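Desk Snack Stations: Your Questions Answered

Ever since I put up my page on keeping a snack spot at the desk, the questions keep coming in, and I love it! These are the ones I get most. If yours isn't covered, write to me and I'll add it.
Signe Lauritsen

What is a snack station, exactly?
It's a small, fixed place on or near your desk where the day's food lives. One basket, a bit of clear space, and that's really it. Mine holds fruit in the morning and something crunchy after three o'clock.

How big should the basket be?
Smaller than you think. I started with a huge bowl and it turned into a home for receipts and dead pens within a week. My current one is 8 inches across and takes two apples, a banana and a little bag of nuts. When it's full, it's full.

Plastic, wicker or wire?
I'm a plastic fan all the way (you can rinse it under the tap!). Wicker is lovely to look at but crumbs get down in the weave and stay there. Wire leaves marks on soft pears.
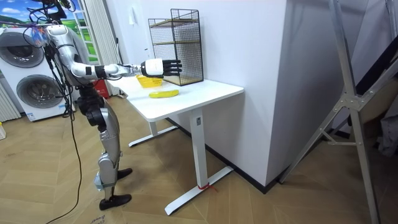 Does the fruit have to go in the basket?
Bananas are the big exception for me. They bruise where they press against other fruit, so I let them lie on the desk top, on their side, the way the yellow one is lying in front of the little basket there. A white top like that wipes clean in seconds, too. Apples and clementines are fine piled up.

My desk is tiny. Where do I find the room?
Go up! A mesh rack with a couple of shelves at the back of the desk gives you somewhere for the notebooks and chargers, and then the basket gets the space they were sitting in. Leave the spot right by your mouse hand alone, though. I've sent a plum across the floor more than once.

Can I do this with a standing desk?
Yes, and I think it works even better. Just put the basket toward the back before you raise or lower anything, and don't stack round fruit above the rim.

How often do you clean it?
Sunday evening, every week. Basket in the sink, warm water, drop of dish soap, dry it with a towel. I check the fruit at the same time, and whatever is going soft gets chopped for the freezer.

What about fruit flies in August?
Ugh, yes. In hot weather I only put out what I'll eat that day and the rest goes in the fridge. Take peels to the kitchen right away, even if you're in the middle of something.

Do you have a rule for how much to put out?
One day's worth. Refilling every morning takes me a minute and I've come to enjoy it, picking what goes in while the coffee is brewing.

Can I share a basket with the person at the next desk?
Sure, if you both like the same things! Agree on who fills it which week, and buy an extra banana.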